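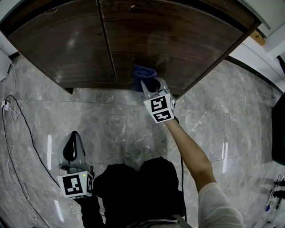

Margaritis returns for a second series

The second series of Margaritis starts in October, and after a first run that began slowly and finished very well, there is good reason to make time for it. All the episodes will be shown weekly at nine in the evening, with a repeat the following afternoon for anyone who goes to bed early. There are 9 episodes this time, one more than before, and each runs for 50 minutes without adverts.

If you missed the first series, it is worth catching up before you start. The story is set in Semville, a small port that used to live off its ferry and now lives off very little. The Margaritis family own the boatyard, the hotel and most of the houses on the hill. When the eldest son comes home for his father's funeral, he finds that the yard has been sold without his knowledge and that his sister signed the papers. The first three episodes deal with the week of the funeral. The rest cover the winter after it, as the buyer, a company called Triltinell, starts closing things down.

It sounds like a business drama and for an episode or two it is one. There is a long meeting in episode two that could have lost ten minutes. From the fourth episode on, though, the writers seem to trust the family to carry the story, and the company fades into the background. The best hour was the sixth, which took place almost entirely in the hotel kitchen during a power cut. The brother and sister finally talk about the sale, and the scene is played quietly, with long gaps and the sound of the rain on the roof. Several readers wrote in to say it was the best thing they had seen on television all year.

The new series picks up in spring. The hotel is open again under new management, the ferry has stopped for good, and the sister has moved to the city. The first two episodes were made available for preview. Without giving too much away, they are faster than anything in the first series and there is a good deal more humour in them. The mother, who had very little to do last time, is now at the centre of things. She has started asking about money that went missing from the yard many years ago, and it is clear that she knows more of the answer than she lets on.

Not everything works. A new storyline about a journalist staying at the hotel feels borrowed from another programme, and the flashbacks to the 1980s are hard to follow at first as there are no captions to tell you the year. Look at the colour of the ferry if you get lost – it is red in the past and white in the present. The music is also louder than it needs to be, and some of the dialogue on the quayside is difficult to hear. Subtitles are available and we would suggest using them for the second episode in particular.

The photography is still one of the main pleasures. The boatyard and the harbour are real places, and the series was filmed there over 20 weeks through a wet spring. You can tell. Everyone's coat looks damp and the sky hardly changes, which suits the story very well. The hotel interiors were built in a studio and have been redone for the new series, with lighter walls and fewer rooms. Some viewers may miss the old dining room.

As for similar programmes, anyone who enjoyed Seneleo last winter will probably like this. Both are about families who cannot leave a place, and both take their time. Seneleo was the more violent of the two and had a proper murder plot. Margaritis has no detective and, so far, only one death, which took place before the story began. If you need a body in the first ten minutes then it may not be for you.

Our reader poll on the best drama of the year closed at the end of August with 1122 votes. Seneleo came first by a clear margin and the first series of Margaritis came second, ahead of several programmes with far larger budgets. The full list of results will be in the next newsletter, along with a selection of your comments. Please keep these short if you would like them to be printed.

The whole of the first series can be watched on catch-up until the end of November. The second will be added one episode at a time after each broadcast, so there is no way to watch it all in one go until December. A third series has not been confirmed. Our episode notes will go up on the website the morning after each showing – they discuss the plot in full, so leave them until you have watched.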